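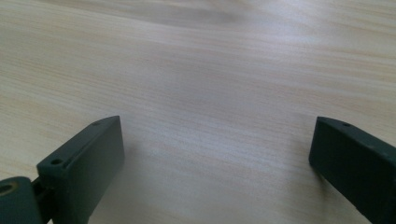

Pale wood or wood-look laminate with a fine, nearly parallel grain.

Handout for the second session: Reading a Wooden Surface and Looking After It

Welcome back, everyone, and thank you for squeezing around the long bench at Drarnus last time with such good humor! Before we get to cloths and soaps I would like us to spend a little while simply looking at wood, as most of the trouble people bring to me began with somebody scrubbing before they had looked.

Start with the direction of the grain. Lay your hand flat, look along your fingers, and turn until the lines run the same way they do. On a light surface this can be harder than it sounds, and the streaks may be cream in one spot, grayish in the next and a faint orange-brown a little farther on. Please write down all the colors you find, even the ones you feel silly writing down. A table that you call "beige" at home will give you four or five words once you slow down.

Then change where you stand. Light coming in low across a top will wash the grain out almost to white, and from the other side of the table the same patch may be full of stripes. I always ask the group to look from 2 sides before saying anything about the finish – I have been fooled by a window more times than I care to admit. 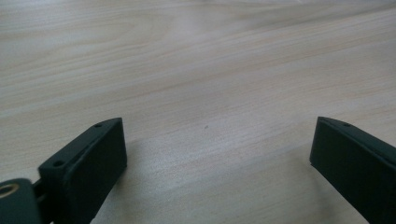

Specks come next. When you meet a tiny dark one, leave your fingernail out of it. Try a soft dry brush first, going with the grain, and look again. If it moves, it was a crumb or a bit of grit. If it stays, it may be a mark in the wood or in the finish, and we will talk about those in the session after this one.

For everyday cleaning, wring your cloth until it feels barely damp, wipe along the grain, and follow right away with a dry one. Leave oils and waxes alone until you know what you have. Some tops are solid, some are veneer and some are a printed pattern, and it is not always easy to tell from above (the edges and the underside are much more talkative).

To do before we meet again:

Choose one table at home, clear it, and give it 30 minutes at two different times of day. Make a small sketch of the grain, with arrows. Note any specks, rings or dull spots, and where the light was coming from.

Further reading: the Quiambao booklet on household finishes, page 36. The copies are on the shelf by the door, and please do bring them back.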